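Morning Host and Breakfast Cook, Arnaud House, Skurkton

Seasonal, full time, with a chance of staying on through the winter
Start: October
Pay: $800 a week before tax, plus a share of tips

Arnaud House is a guesthouse with nine rooms on the hill road above Skurkton harbor. We are looking for one person to run our mornings. The job covers breakfast, checkout, and the front desk until the afternoon person comes in.

Most of our guests are walkers and people waiting on the Amport ferry. They get up early and want to eat and leave. The first sailing goes before the rest of town is awake, so breakfast starts at 6:00 a.m. and you would need to be in the kitchen by 5:15. If you are not a morning person, this job will make you unhappy, and we would prefer you found that out from the ad.

What the work is

You will open up the house, turn on the lights downstairs, start the coffee, and set the dining room. Breakfast is a short menu: eggs, oatmeal, toast, fruit, and one hot dish that changes. Bread comes up from the bakery in town and is left at the side door. You cook to order for small tables. Dinner is not served here, and lunch is only a packed sandwich for guests who asked for one the night before.

Once breakfast is cleared you move to the desk. You check people out, take payments, answer the phone, and write up the room list for the cleaners. You will also answer a lot of questions about the ferry, the cliff path, and where to park. We have a binder for this. Read it in your first week and correct it where it is out of date.

The kitchen order for the next day goes in by noon. You place it yourself. We have accounts with two suppliers in Brinent and both deliver, but the road closes in bad weather and then you work with what is in the pantry.

You will not be asked to clean rooms, except for an hour now and then when a cleaner is out sick. Laundry is sent out.

Who we are looking for

You have cooked for paying customers before. A diner, a camp kitchen, or a school cafeteria all count. You can keep three or four orders going without getting short with people. You can lift a case of milk and be on your feet for most of a shift.

You can use a basic booking program or are willing to learn ours, which is old and slow but simple. You write clearly, because the afternoon person works from your notes. A current food handler card is required before your first shift. If you don't have one, we will pay for the class.

A driver's license is useful but not required. The house is a 15-minute walk from the bus stop, uphill, with no sidewalk for the last part. Bring a flashlight if you plan to do it in the dark.

A second language would help. Last summer we had a lot of guests who spoke French or German, and we got by with pointing.

Hours and days off

Shifts run from 5:15 a.m. to 1:15 p.m., five days a week, with a paid meal break after breakfast service. Your two days off are together. They may fall in the middle of the week during busy stretches, and the rota is posted two weeks ahead. I cover the mornings you are off.

We close for part of January for repairs. If you stay through the winter, that time is paid at half rate.

Room and board

There is a staff room on the ground floor at the back, with its own bathroom and its own door to the yard. It is small and it is warm. You can have it free of charge for as long as you work here, or live elsewhere if you like – the pay is the same either way. Meals on shift are included. Sorry, no pets, as the house has a resident dog who does not share.

How to apply

Send a short letter and a list of the places you have worked, with dates. Please name two people we can call, at least one of whom has worked a shift with you. Tell us when you could start and whether you want the room. You don't need to include a photo of yourself or your age.

We read applications as they come in and will stop when we have someone. Everyone who writes gets an answer. If your letter looks like a good match, we will ask you to come for a paid trial morning, with breakfast and bus fare on us. People coming from farther away can stay in the house the night before.

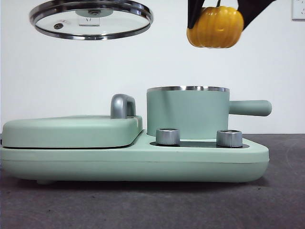
Gualtiero Fontana

Owner, Arnaud House, Skurkton

Letters can be mailed to the house or dropped off at the front desk. The best time to reach me by phone is after 2:00 p.m. If I am out, leave your number with the desk and say it is about the morning job.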